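Play kitchen tips that have saved my sanity

I've been setting up pretend food for little ones for years now (my own two, then the neighbors', then a whole toddler group), and I've stepped on enough plastic fruit to have opinions!

Washing it all

Warm water, a squirt of dish soap and an old toothbrush. I used to dump everything in the sink at once and it took forever, so now I do eight pieces at a time while my coffee brews. Anything hollow gets shaken hard and left on a towel overnight. If it still sloshes in the morning, I give it another day.

Keeping it from taking over

We had one giant bin and the kids just tipped it out and walked away. My friend Leanne Hartley put hers in shoeboxes, fruit in one and "dinner" in another, and I copied her that same week. Only one box comes out before lunch. The other goes on top of the closet, and by May nobody even asked for it anymore, so I gave half of it away.

Setting the table

I like a big clear table, plates in a row at the back and the cutting board up front where small arms can reach. Plates in different colors are worth having, even the cheap plastic kind, because then you can say "banana on the yellow one, please" and you've got a sorting game going with no extra stuff. Two pieces of fruit on the board is plenty to start. I tried a whole heap once and it was all on the floor in a minute. Pink, yellow and green plates with a watermelon slice and a banana will keep a three-year-old busy longer than you'd think! 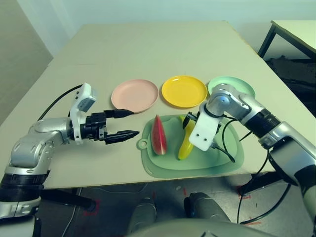
Putting it away

Plates get stacked first, then the board goes flat in the bottom of the box with the fruit on top. I sing a very bad cleanup song and they usually join in. If your board has a hole in the end, stick a hook on the side of the shelf and hang it there.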